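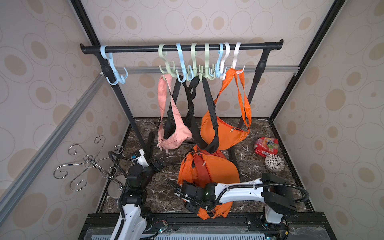 Taschen am Haken: An der Kleiderstange hängen vier dicht beieinander, eine weitere liegt darunter.

Warum Taschen gern hängen

Lesezeit: 5 Minuten

Schnell gefragt: Wo ist deine Tasche gerade? Auf dem Boden im Flur? Unterm Stuhl? Irgendwo unter der Jacke? Bei den meisten Kindern liegt sie genau da, wo man drüberstolpert. Bei Erwachsenen übrigens auch.

Dabei ist Aufhängen gar nicht schwer. Eine Stange, ein paar Haken, fertig. Und es steckt richtig viel Physik drin. Also los.

Was ist das überhaupt, eine Kleiderstange?

Ein Rohr, das quer liegt, und links und rechts etwas, das es oben hält. Unten Füße, damit nichts umkippt. Mehr nicht. Die Füße sind wichtiger, als man denkt — ohne sie würde das Ganze beim ersten Schubser nach vorne fallen.

Manche Ständer kann man ausziehen. Da steckt ein dünnes Rohr in einem dicken, wie bei einem Fernrohr. Das heißt Teleskop. Man zieht, bis die Höhe passt, und dreht oder klemmt es fest. Praktisch, wenn ein kleines Kind und ein großer Papa dieselbe Stange benutzen wollen.

Was macht der Haken?

Ein Haken hat zwei Aufgaben. Oben ein Bogen, der greift um die Stange. Unten etwas, das wieder nach oben zeigt, da kommt der Riemen drauf. Würde das untere Ende gerade nach unten zeigen, wäre der Riemen sofort weg. Rutsch. Deshalb biegt es sich hoch.

Der obere Bogen ist offen oder fast offen. So kann man den Haken einfach auf die Stange setzen und auch wieder wegnehmen. Und verschieben! Das ist das Beste daran. Eine dicke Tasche braucht viel Platz, eine dünne wenig. Also schiebt man die Haken so hin, wie man es braucht. Mal eng zusammen, mal einer ganz allein am Rand.

Ein fester Haken in der Wand kann das nicht. Der bleibt, wo er ist. Hält dafür mehr aus.

Warum hängt eine Tasche immer nach unten?

Klar, Schwerkraft. Die Erde zieht an allem, auch an deiner Tasche. Interessant ist aber, was dabei passiert. Die Tasche pendelt erst ein bisschen hin und her, dann wird sie ruhig. Der schwerste Teil sucht sich den Platz genau unter dem Haken. Das kannst du ausprobieren: Pack ein Buch ganz links in einen Beutel und häng ihn auf. Er hängt schief. Jetzt schieb das Buch in die Mitte. Schon hängt er gerade.

Weiche Stofftaschen machen noch etwas anderes. Sie fallen zusammen, wenn nichts drin ist, und kriegen Falten. Eine Tasche aus festem Material behält ihre Form viel besser. Beides ist nicht schlimm. Nur wer eine weiche Tasche wochenlang in eine Ecke knüllt, bekommt Knicke, die kaum noch rausgehen.

Breiter Riemen, dünner Riemen

Auch der Riemen ist spannend. Ein breiter Riemen verteilt das Gewicht, an der Schulter genauso wie am Haken. Ein dünner drückt nur an einer Stelle, das kennst du bestimmt vom Einkaufsbeutel, wenn er in die Finger schneidet. Aua.

Darum gilt beim Aufhängen: schwere Sachen vorher raus! Die Trinkflasche, das dicke Buch, die Steinesammlung von letzter Woche. Leere Taschen hängen besser, und die Riemen leiern nicht aus. Plastikhaken mögen es auch lieber leicht.

Farben helfen beim Merken

Haken gibt es in vielen Farben. Hellgrün, hellblau, weiß, alles Mögliche. Man kann daraus ein kleines System machen:

Grün für Taschen, die jeden Tag mitgehen
Blau für Sporttaschen und Schwimmzeug
Weiß für alles, was nur selten gebraucht wird

Oder jedes Kind kriegt seine eigene Farbe. Dann gibt es weniger Streit. Wichtig ist bloß, das alle das System kennen. Sonst hängt nach 2 Tagen wieder alles durcheinander.

Und wenn die Taschen auch noch verschieden aussehen, findet man seine sofort. Rosa und Orange sieht man schon von der Tür aus. Schwarze Taschen verwechselt man schnell, besonders wenn zwei nebeneinander hängen. Trick: ein buntes Band an den Griff knoten. Geht auch mit Wolle.

Mach es selbst: die Hängeprobe

Du brauchst eine Stange oder einen Besenstiel zwischen zwei Stühlen, einen Haken (ein Kleiderbügel geht auch), einen Stoffbeutel und ein paar Bücher.

Häng den leeren Beutel auf. Schau dir den Riemen an, wie locker er ist. Jetzt ein Buch rein. Dann noch eins. Was macht der Riemen? Er wird straff. Was macht der Beutel? Er wird länger, und unten bildet sich ein Bauch. Jetzt schau auf die Stange. Biegt sie sich schon ein kleines bischen durch? Dann aufhören, bitte, bevor alles runterkracht.

Häng den Beutel danach mal ganz an den Rand und dann in die Mitte. In der Mitte biegt sich die Stange am meisten. Am Rand, nah an der Stütze, kaum. Schweres hängt man also am besten außen auf, mit Gegengewicht auf der anderen Seite.

Noch schnell, für Eilige

Erst ausleeren, dann aufhängen. Nasse Taschen offen hängen lassen, mit Abstand zur nächsten, damit Luft rankommt. Reißverschlüsse zu, sonst fällt was raus. Lange Schnüre und Bänder hochbinden, wenn jemand dran hängen bleiben könnte. Und nie selbst an die Stange hängen — die ist für Taschen gebaut, für Kinder gibt es das Klettergerüst.

Neue Wörter

Teleskoprohr: zwei Rohre, die ineinander stecken und sich ausziehen lassen
Schwerkraft: die Kraft, mit der die Erde alles zu sich zieht
Gegengewicht: etwas Schweres auf der anderen Seite, damit nichts kippt

Text: Stuart Furnival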